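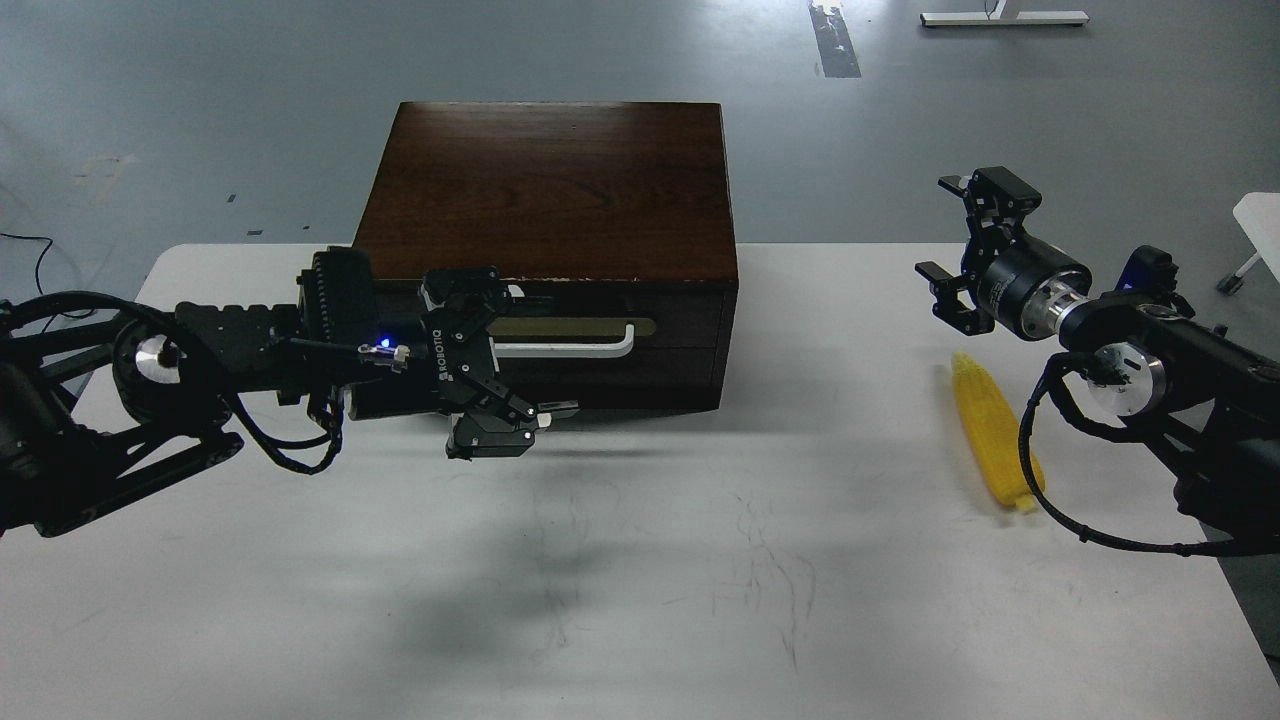
How to free a sticking drawer

By Kaan Güneş

Old drawers often get tight in humid weather. My own chest was very bad last July, so I learned this method.

1. Empty the drawer and pull it out slowly, with both hands.
2. Look for shiny places on the runners. The wood is rubbing there.
3. Rub the end of a plain candle along these places, back and forth, 21 strokes each side.
4. Put the drawer in again and try it.

If it is still tight, sand the shiny places lightly with 120 grit paper, wipe the dust away and wax again. Do not use cooking oil, it makes the wood swell and after some months it smells. Soap is also possible, but only dry soap of a light colour.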